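Budget for the Station, Then for the Arm

Most purchase requests for small robot arms arrive as one line with one price. The price is correct and the request is still wrong. I have reviewed equipment plans for benchtop automation long enough to hold a firm opinion on this: the arm should be the last item priced, and it should never be the item that decides whether the plan is approved.

The argument depends on what kind of work is being bought. Our reference task at Zellholm is dull by design. A white paper cup and a black mug with an orange handle go on a teal surface, and the arms handle them. Both objects come from the kitchen supply shelf. The task was chosen so that the cost of the objects would round to zero and every other cost would become visible.

It worked well for that purpose. Over the last budget year the arms themselves were the smaller part of what we spent on the bench. The larger part went to mounting, lighting, spare fingers, spare servos, cables, and hours. Hours were the largest of these, and they had not been on the original request at all.

Consider the end of the arm first. A light two-finger gripper made of flat brackets and screws is cheap and easy to repair. It also has more fasteners than a buyer expects, and every one of them is a maintenance item. A rigid commercial hand has fewer, and when it fails it goes back to the supplier. The choice between them is a choice about where the downtime will sit, and a plan should say which one it has picked.
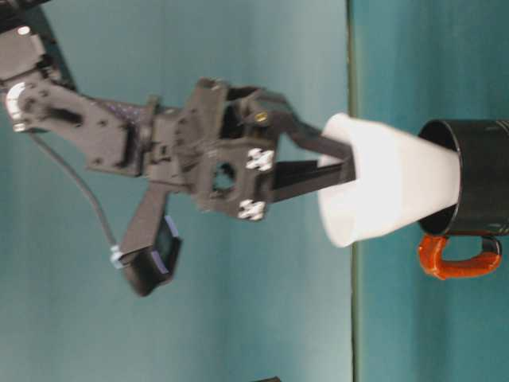
How much should a first-year plan set aside for spares?
Enough to replace every part that touches an object, plus one of each servo size used on the arm, held in stock from the first day.

The usual objection is that spares can be ordered when they are needed. They can. Our request in March for a replacement servo was approved the same day, and the part then spent longer in receiving than it did in transit. The station was down the whole time. The servo was a minor expense. The idle station was a major one, and it was charged to no account, so it did not appear in any report.

Objects deserve a line of their own as well. A paper cup is soft at the rim and at the wall, and a gripper that closes too far will mark it. We buy sleeves of 200 and treat them as consumables. A mug lasts until it is dropped. Plans that call for "assorted household items" without a quantity will be short within weeks, and the substitutes will not match. Cups from a second supplier differ in taper and stiffness, and results from one lot cannot be compared cleanly with results from the next. The fix is to buy the full year's supply at once and store it.

The next question is one arm or two. Vendors like to present the second arm as a discount item. Astudari, whose quote we took last year, offered the pair at a lower unit price than the single, and the reduction was real. The second arm still brought a second base, a second set of cables, a second calibration, and a wider table. It also brought the need to keep two arms out of each other's way, and that is labor.

I support buying 2 arms for tabletop handling work in most cases. Many household motions need one hand to hold and one to act, and a bench that cannot do those will be outgrown early. But the approval should be for a two-arm station at its full price. Approving one arm now and one later costs more. The table gets rebuilt, the posts get moved, and everything recorded on the first layout becomes hard to use beside the second.

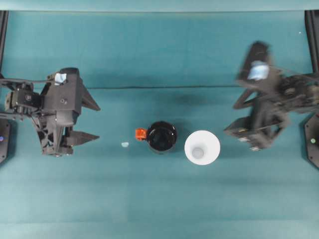 Two arms at a shared table, with the mug and cup between them.

Work surface is the item most often cut, and I would restore it every time. A plain, even covering in one color costs little. Seams between sheets should be placed on purpose and then left alone, as moving one changes the look of every view taken afterward. Lighting should be diffuse and fixed to the station. Room lighting belongs to the building, and the building will change it without asking.

Views are the other place where a plan tends to be thin. One view of a table is rarely enough to judge a grasp. From overhead a cup can look held when it is merely close to the fingers. A side view settles the matter, and a view near the wrist helps with the approach. Each added view needs a mount, a cable run, a port, and storage. Storage is the one that grows. We had sized ours at 800 gigabytes, and the disk was full well before the review. The replacement was bought on an emergency order at a price nobody would have accepted in a planned one.

Nomura, our second site, took the opposite approach. They bought a single enclosed cell from Virent, with lighting, mounts, and storage included, at a price that looked high next to ours. I argued against it at the time. After setting our own purchase orders side by side with their invoice, I no longer do. Their cell is less flexible, and they cannot change a finger without a service call. Their total was known before the first day of use, and ours was not known until the end of the year. A department with no spare technician hours should buy what they bought. A department that has those hours should build, and should write the hours down.

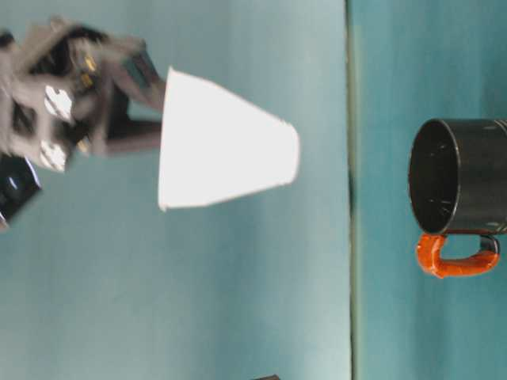 What I Would Put in the Request

The form itself needs only modest changes. I would ask for these entries, in this order:

Task, stated as the objects handled and the motion required. "Pick up a paper cup and bring it to a mug" is acceptable. "General manipulation" is not.

Station, covering table, surface, posts, bases, lighting, and power.

Views, with the mount and the yearly storage for each.

Consumables, with a quantity and a lot.

Spares, held on site.

Labor, in hours for setup, for each calibration, and for weekly upkeep. Our log shows 906 hours for the year across the bench, and the request that created the bench listed none.

Arms and grippers, last.

A reviewer who reads the entries in that order will usually find that the choice of arm has narrowed to two or three models before the price comes up. Reach is set by the table. Payload is set by the objects, and for cups and mugs it is small. Precision is set by the narrowest grasp in the task. A buyer who starts from the catalog tends to pay for payload that will never be used and then cut the lighting to stay under the limit.

There is a fair case against all of this. A longer form slows down small purchases, and some teams need an arm on a bench quickly to learn whether the work is possible at all. I would exempt those. A trial purchase with a fixed end date and no claim on next year's budget can go through on one line. The trouble begins when the trial is extended, since the extension is when the table, the spares, and the hours become permanent. The full form should be due at that point, before any renewal is signed.

The current form is up for revision, and comments close on 5 May 2026. Mine will ask for the labor entry first. If only one change is adopted, that is the one with the most money behind it.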